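Heavy Rain Expected in Laston Valley Through Saturday Night

TRARSTEAD – Residents of the Laston Valley should prepare for heavy rain, ponding on roads and small stream flooding from Saturday afternoon into the night, the Trarstead Office of Emergency Services said in a statement issued Saturday, June 27, 2026.

A flood watch is in effect for the city of Trarstead, the Marinho district and all low-lying areas along the Laston River until 3 a.m. Sunday.

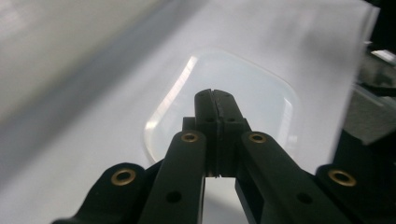
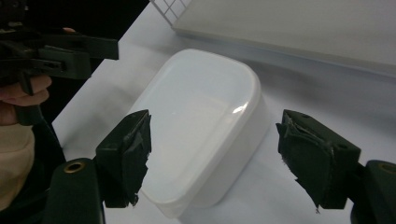 Top: the closed fingers of a hand-held gripper. Bottom: a white plastic container on a white tabletop.

The heaviest rain is forecast to fall between late afternoon and midnight as a slow-moving front crosses the valley from the southwest. Thunderstorms are possible ahead of the front, and wind gusts of up to 35 mph may accompany the stronger cells. Higher ground north of Marinho is expected to receive the largest totals.

"The ground is already saturated after the rain earlier this week, and we expect water to run off quickly into creeks and storm drains," said Bimla Agarwal, director of the Office of Emergency Services. "Residents who live near the river or in areas that have flooded in the past should keep their phones charged and be ready to move to higher ground if they are told to do so."

Crews from the Department of Public Works spent Friday clearing drains and culverts on the east side of the city. Pumps have been placed at the Clarkonine underpass, which was closed for most of a day in October when water from the adjoining rail cut entered the roadway. The underpass will be closed to all traffic if standing water reaches the lower marker on the west wall. Drivers will be directed to Marinho Road and the Station Street bridge.

The river at the Laston gauge was within its banks on Saturday morning and is forecast to rise overnight. Minor flooding of the riverside path and the lower parking area at Laston Park is likely. Both were closed at noon and will remain closed until the water recedes and the surface has been inspected. Vehicles left in the lower parking area may be towed to the upper area at no charge to the owner.

Sandbags are available to city residents at the Public Works yard until 8 p.m. Proof of address is required, and each household may take up to 50 bags. Residents must fill and load their own bags unless they have a disability or medical condition that prevents them from doing so. Those who need help should speak to the attendant at the gate.

An overnight shelter will open at the Marinho Recreation Center at 6 p.m. Cots, drinking water and restrooms will be provided. Pets are permitted in carriers or on leashes and will be housed in a separate room. Persons who take prescription medicine should bring enough for two days.

Laine Sproģis, operations manager for the Trarstead Transit Authority, said buses will run on their regular Saturday schedule until further notice. Route 141 will bypass the Clarkonine underpass from 4 p.m. to the end of service, and riders should allow extra time.

"Passengers who normally board at the two stops nearest the underpass should use the temporary stop on Marinho Road," Sproģis said. "If conditions require us to suspend a route, notice will be posted at the central terminal and on the Authority's website."

Drivers are reminded not to enter flooded roads or go around barriers. Moving water can carry a vehicle off the road, and damage to the pavement may be hidden beneath the surface. Boating and swimming are prohibited on the Laston River within city limits while the watch is in effect.

Outdoor events planned for Saturday evening in city parks have been canceled. Organizers holding a permit may apply for a new date without paying a second fee. Requests must be made in writing to the Parks Office.

Rain is expected to taper to showers before sunrise. Sunday's forecast calls for clouds in the morning, partial clearing in the afternoon and lighter winds. The Office of Emergency Services will issue its next statement at 9 p.m., or earlier if the watch is upgraded to a warning.

Reports of blocked drains and fallen limbs may be made to Public Works at any hour. Downed power lines and other threats to life should be reported by calling 911.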